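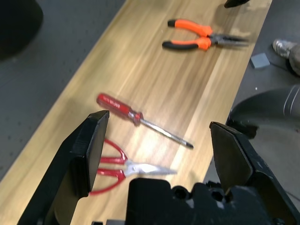

Evdokia Politis writes that pegboards are decoration. Her position, set out in a long message after my July column on drawer inserts, is that a tool on a wall collects dust, advertises its absence to no purpose, and costs more in hooks than the tool did. A drawer with a foam insert does the same work, she says, and it closes.

I agree with her about the hooks. The rest I would dispute, and the dispute is worth having in detail because most writing on tool storage treats the question as one of taste. It is a question of return cost: the effort needed to put a tool away once the hand is finished with it. Retrieval gets all the attention in catalogs. Retrieval takes care of itself, since a person who needs pliers will find pliers. A person who has finished with pliers has no such motive.

A drawer insert has a high return cost. The drawer has to be opened, which requires a free hand and a clear space in front of the bench. The tool has to be turned to match its cutout, and pliers have to be fully closed or they will not seat. Then the drawer is shut. Each step is trivial. Together they are enough to leave the tool on the bench top, where it joins the next one.

I logged this for myself over one stretch of ordinary repair work, with 60 tool uses at a bench fitted with the Sitemau drawer system. The tool went straight back into its cutout 10 times. I then moved the same tools to a board above the same bench and did not count again, which Politis will correctly point out is poor method. I stopped counting when the bench top stayed clear enough to work on.

The wall does not solve everything, and its advocates tend to skip the part where it fails. Hand tools divide by how they want to be held. Pliers hang well: the handles straddle a hook, the jaws point at the floor, and the hand that used them is already holding them correctly for the return. Screwdrivers hang badly. The molded racks sold for them accept the shaft through a small hole, so the return becomes a threading operation, and the hole is always sized for some other shaft. A plain cup fixed to the board is better. It takes any diameter and can be hit without looking.

The objection to the cup is that it hides the tips. This is true, and it matters if you own a full set in one handle color. It matters much less if the handles differ. I would sooner buy mismatched screwdrivers than label matched ones, and I say so having used the Mikik label tape for long enough to watch it peel off every curved surface I put it on.

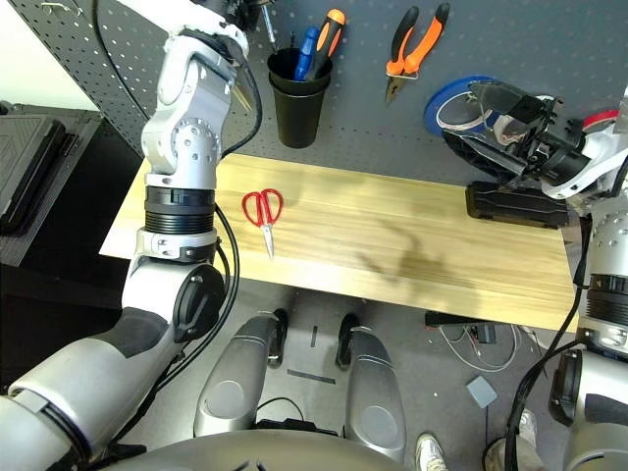

Drivers in the cup, pliers hung beside it, tape on the board, scissors on the bench.

Scissors are the hard case. They are used more often than anything else at a general bench, in shorter bursts, usually while the other hand holds down the thing being cut. They come down wherever the cut ended. In theory a loop handle is the easiest shape to hang, and in practice the loop has to be guided over the end of a hook by someone whose fingers are still inside it. The motion is awkward enough that people skip it.

My own answer is to stop treating scissors on the bench as a fault. Give them a fixed spot on the surface, near the back, and consider them stored when they are there. The Flallex catalog will sell you a magnetic plate for the purpose. A rectangle of masking tape serves equally well. Politis would call this surrender, and I would accept the word for one tool and no more.

Tape belongs on the wall without argument. A roll on a peg can be pulled from with one hand, and a roll in a drawer loses its end.

On spacing, the usual advice is to fill the board. I would leave a good part of it bare. The hook spacing on mine came from laying the tools out on the bench top first, in a row, with enough room between them for knuckles, and transferring that spacing to the wall. My board is 152 centimeters wide, and the part I use sits within the reach of one arm. The hardware counter at Sotiropoulos sold me a bag of assorted hooks, of which I use 6. The others are in a drawer, in an insert, perfectly organized.

As for dust, it is real. Tools used weekly do not keep it. Tools that do collect it have told you that they belong in the drawer, and on those Politis can have her foam.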